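Quarterly reporting asks too much of the smallest traders

July 2024

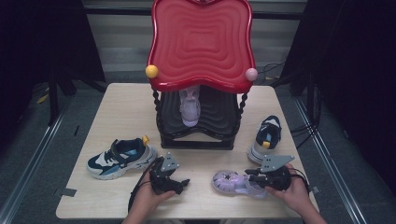
The case for quarterly digital returns rests on a claim that more frequent reporting produces fewer errors. For firms with a finance department this may hold. For a sole trader it mostly multiplies the number of occasions on which an error can be made.

Under the present annual return, a trader reconciles once. Under the proposed scheme there are four updates and a final declaration, each with its own deadline and penalty point. Software is compulsory. The two packages I tested, Mesanix and Skikus, both treat a refund to a customer as a negative sale, and Skikus then places it in the wrong quarter if the original invoice was raised in March.

The Chisholm pilot enrolled 3,308 traders. Of those with a turnover under the threshold, 57 per cent filed at least one update late. The median correction was £6. It is hard to see what revenue is being protected.

A fixed penalty of £500 for repeated lateness bears no relation to sums of that size. Sirard's proposal, to keep annual filing below the threshold and make quarterly updates optional, would cost little and could be written into the existing rules. The threshold should also rise with prices each year.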